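오픈데이에서 '양손 탁자 옮기기' 시연 진행하는 법: 준비부터 기록 확인까지

2025년 3월 12일 | 글 수하 하타르(Suha Hattar)

인쇄하기 | 이메일로 보내기

지난 Waltow 오픈데이에서 제가 맡은 코너는 양손 시연이었습니다. 방문객이 손등에 마커 큐브를 차고 집안일 같은 동작을 해보면, 옆 화면에서 로봇 팔 모형이 같은 동작을 따라 하는 코너예요. 하루 동안 300명이 넘는 분들이 다녀가셨고, 그중 137명이 직접 장비를 차보셨습니다. 저는 저녁에 목이 다 쉬었는데도 집에 가는 길 내내 신이 나 있었어요. 자기 손이 화면 속 로봇 손이 되는 순간에 사람들 얼굴이 확 달라지거든요!

행사 뒤에 다른 팀에서 진행 순서를 알려달라는 연락을 여러 번 받았습니다. 4월에 Orkley 작업실에서도 같은 시연을 열 예정이라, 그때 도와주실 분들도 볼 수 있게 순서대로 적어둡니다. 장비 조립과 소프트웨어 설치는 끝나 있다고 보고 시작할게요. 기록 프로그램은 저희가 쓰는 Gandus 기준입니다.

준비물

- 손등 브래킷과 마커 큐브 좌우 한 벌 (예비로 한 벌 더)
- 머리에 쓰는 카메라와 충전된 배터리
- 케이블을 팔에 고정할 부드러운 벨크로 끈
- 다리 사이에 가로대가 있는 낮고 가벼운 탁자
- 탁자 위에 올릴 가벼운 소품 몇 가지
- 바닥에 붙일 색 테이프
- 손 소독제, 마른 천
- 방문객이 볼 모니터

탁자는 꼭 가벼운 것으로 고르세요. 처음에는 사무실에 있던 무거운 탁자로 연습했는데, 둘째 사람부터 허리를 짚더라고요. 결국 아이도 어른과 함께 끌 수 있을 만한 낮은 나무 탁자로 바꿨고, 그 뒤로는 줄이 훨씬 빨리 줄었습니다.

1단계. 자리 잡기

시연 공간은 사람이 뒷걸음질할 수 있을 만큼 넉넉하게 잡습니다. 저희는 Taipe실의 가구를 한쪽으로 밀고 바닥에 테이프로 출발선과 도착선을 표시했어요. 구경하는 분들은 옆으로 서게 안내합니다. 뒤쪽은 비워두세요. 장비를 찬 사람은 손과 탁자에 온통 집중하느라 등 뒤를 못 봅니다.

창으로 햇빛이 강하게 들어오면 블라인드를 반쯤 내립니다. 큐브 표면이 번들거리면 마커 인식이 툭툭 끊겨요. 오전에 맞춰놓은 조명이 오후에는 안 맞을 수 있으니 점심시간 뒤에 꼭 다시 확인합니다. 저희는 이걸 잊어버려서 오후 첫 팀의 기록이 엉망이 됐습니다.

탁자 위에는 소품을 올려둡니다. 조화나 포장된 작은 물건 정도면 충분해요. 빈 탁자로 할 때는 다들 휙휙 끌어버리는데, 꽃이 하나 올라가 있으면 갑자기 손놀림이 조심스러워집니다. 그 조심스러운 움직임이 바로 저희가 보여드리고 싶은 것이었어요. 유리나 물이 든 그릇은 쓰지 마세요.

2단계. 장비 채우기

방문객에게 먼저 손목시계와 팔찌를 빼도 괜찮은지 여쭤봅니다. 소매가 길면 팔꿈치 쪽으로 걷어달라고 부탁하고요. 그런 다음 브래킷을 손등에 얹고 큐브가 위를 향하게 맞춥니다.

조이는 정도는 "주먹을 쥐었다 펴보세요" 하고 물어보면 금방 알 수 있습니다. 주먹을 쥘 때 브래킷이 들리면 조금 더 조이고, 손가락이 뻐근하다고 하면 풀어줍니다. 같이 코너를 진행한 마카리오 오캄포(Macario Ocampo)는 여기에 박수 한 번을 더 시켰는데, 아이들이 정말 좋아했어요. 긴장도 풀리고 헐거운 쪽도 바로 보입니다.

왼쪽과 오른쪽이 바뀌지 않았는지 꼭 보세요. 바꿔 차면 화면 속 팔이 교차해서 움직입니다. 관객은 웃지만 기록은 버려야 합니다. 저희는 브래킷 안쪽에 색 스티커를 붙여 구분했습니다.

케이블은 손목에서 한 번 느슨하게 돌린 다음 팔을 따라 몸 쪽으로 보냅니다. 너무 팽팽하면 팔을 뻗을 때 당기고, 너무 길면 발에 걸려요. 팔을 앞으로 쭉 뻗게 한 상태에서 길이를 맞추는 게 제일 편했습니다.

머리 카메라는 맨 마지막에 씌웁니다. 안경을 쓴 분은 안경 위로 밴드가 지나가지 않게 조금 올려주세요.

3단계. 시작 자세와 인식 확인

장비를 다 찼으면 탁자 앞에 세우고 두 손을 가슴 앞에 들게 합니다. Gandus 화면에 양손 표시가 모두 초록으로 들어오면 준비가 된 겁니다. 한쪽만 노랗게 깜빡이면 손을 천천히 좌우로 돌려보게 하세요. 대부분 그걸로 해결되고, 안 되면 큐브 면을 마른 천으로 닦습니다.

이제 탁자 쪽으로 몸을 숙이게 합니다. 고개도 같이 숙여야 해요. 허리만 굽히고 시선을 관객 쪽에 두는 분들이 꽤 있는데, 그러면 카메라에 손이 들어오지 않습니다. 저는 "손을 보면서 가세요"라고 짧게 말합니다. 길게 설명하는 것보다 훨씬 잘 통했어요.

4단계. 가로대 잡기

상판 대신 아래쪽 가로대를 잡게 합니다. 두 손은 가로대의 왼쪽 끝과 오른쪽 끝에 가깝게 벌리고, 손등은 카메라에서 보이도록 둡니다. 손바닥이 위로 오게 받쳐 잡으면 큐브가 바닥을 향해버려서 인식이 바로 끊깁니다. 설명만으로는 헷갈려하시니 진행자가 먼저 한 번 잡아 보이는 게 좋습니다.
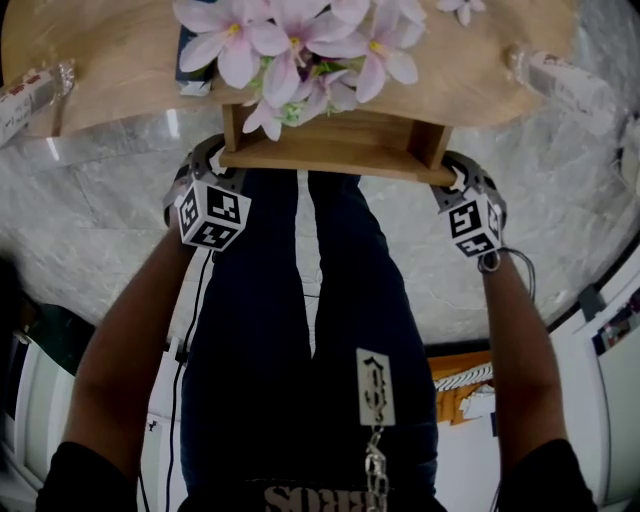 낮은 나무 탁자의 가로대를 양손으로 잡은 모습. 손등의 회색 브래킷 위에 마커 큐브가 달려 있다.

잡은 다음에는 잠깐 멈춥니다. 저는 속으로 천천히 숨을 한 번 쉬는 만큼 기다려요. 이 멈춤이 있으면 나중에 기록을 자를 때 시작점을 찾기가 아주 쉽습니다. 행사장은 시끄러우니 "멈춤", "출발" 같은 짧은 말을 미리 정해두세요.

5단계. 옮기기

출발 신호를 주면 방문객이 탁자를 몸 쪽으로 당기면서 천천히 뒤로 걷습니다. 진행자는 반드시 방문객 옆에서 같이 걸어주세요. 손을 잡아줄 필요는 없지만, 팔을 뻗으면 닿을 거리에 있어야 합니다. 다른 한 사람은 케이블 쪽을 봅니다.

속도는 느릴수록 좋습니다. 도착선까지 가는 동안 위에 올려둔 소품이 안 넘어지면 성공이라고 말해두면 다들 알아서 속도를 줄여요. 한 초등학생은 꽃이 조금 기울자 스스로 멈춰서 양손 높이를 다시 맞췄습니다. 지켜보던 저희 쪽에서 먼저 탄성이 나왔어요. 양손을 따로 쓰지 않고 서로 맞춰 쓰는 동작이 이렇게 또렷하게 나오는 과제가 흔치 않거든요.

소품이 떨어져도 기록은 그대로 두고 진행합니다. 방문객이 미안해하면 "이것도 다 쓸모가 있어요" 하고 말해주세요. 그냥 하는 위로가 아니라 저희는 정말로 실패한 기록도 따로 모읍니다. 다만 주우려고 갑자기 몸을 숙이지 않도록 떨어진 물건은 진행자가 줍습니다.

도착선에 닿으면 다시 한 번 멈추고, 손을 가로대에서 떼고, 가슴 앞으로 들어 올린 다음 기록을 끝냅니다.

6단계. 화면 같이 보기

솔직히 제가 제일 좋아하는 단계예요. 장비를 벗기 전에 모니터 앞으로 모시고 가서 방금 한 동작을 재생합니다. Gandus의 재생 화면에서는 카메라 영상과 로봇 팔 모형을 나란히 띄울 수 있습니다. 재생 속도를 절반으로 낮추면 손이 멈칫한 순간까지 보여서 질문이 쏟아집니다.

어른들은 로봇이 언제쯤 집에서 가구를 옮겨주느냐고 많이 물으셨고, 아이들은 로봇도 손이 간지럽냐고 물었습니다. 앞의 질문에는 저희도 아직 모른다고 답했습니다. 날짜를 지어내지 말고 지금 되는 것과 안 되는 것을 화면에서 직접 짚어드리세요. 저는 모형 손이 가로대를 살짝 통과하는 장면을 일부러 보여드렸는데, 그걸 보고 눈이 더 반짝이는 분들이 많았습니다.

7단계. 저장하고 다음 분 맞이하기

기록을 남겨도 되는지는 장비를 채우기 전에 먼저 여쭙고, 재생을 다 본 뒤에 한 번 더 확인합니다. 마음이 바뀌었다고 하시면 그 자리에서 지웁니다. 카메라 영상에는 옷이나 주변 사람도 담길 수 있으니 이 부분은 서두르지 마세요.

그날 저장한 기록 가운데 처음부터 끝까지 양손 인식이 이어진 것은 76개였습니다. 행사장에서 이 정도면 저는 무척 기뻐요. 끊긴 기록을 나중에 보니 대부분 손목을 바깥으로 꺾은 순간이었고, 나머지는 앞에서 적은 오후 햇빛 탓이었습니다.

장비를 벗긴 뒤에는 브래킷 안쪽을 소독하고, 큐브가 흔들리지 않는지 손가락으로 살짝 밀어봅니다. 탁자는 출발선으로 돌려놓고 소품도 다시 올립니다. 소품 위치는 매번 똑같지 않아도 됩니다. 저희는 오히려 조금씩 바꿔가며 놓았어요.

자주 생기는 문제

화면 속 손이 갑자기 튄다: 큐브가 헐거워졌거나 카메라 밴드가 밀려 내려온 경우입니다. 둘 다 다시 조이고 시작 자세부터 합니다.

한쪽 손만 늦게 따라온다: 그쪽 케이블 단자를 뺐다가 다시 꽂습니다. 예비 장비로 바꿔도 똑같으면 프로그램을 다시 켜세요.

키가 큰 분이 허리를 힘들어한다: 무릎을 굽히게 하거나 한쪽 무릎을 대고 가로대를 잡는 동작까지만 합니다. 옮기지 않아도 재생해 볼 만한 기록은 충분히 나옵니다.

손이 작은 아이에게 브래킷이 크다: 얇은 면장갑을 먼저 끼우면 웬만큼 맞습니다. 그래도 돌아가면 억지로 조이지 말고 큐브를 손에 들고 흔들어보게 해주세요. 모형 팔이 따라 흔들리는 것만으로도 깔깔 웃습니다.

줄이 너무 길다: 두 사람이 진행할 때는 한 사람이 장비를 채우는 동안 다른 한 사람이 앞 팀의 재생을 맡습니다. 예비 장비 한 벌이 이때 큰 역할을 해요.

4월 시연에 손을 보태실 분은 연습 시간에 한 번은 직접 장비를 차고 탁자를 옮겨보셨으면 합니다. 옆에서 볼 때보다 훨씬 재미있고, 어디서 발이 꼬이는지도 바로 알게 됩니다. 브래킷 도면과 마커 인쇄 파일은 Orkley 공유 폴더에 올려두었고, 큐브를 새로 만들 때는 무광 용지로 인쇄해 주세요.

인쇄하기 | 이메일로 보내기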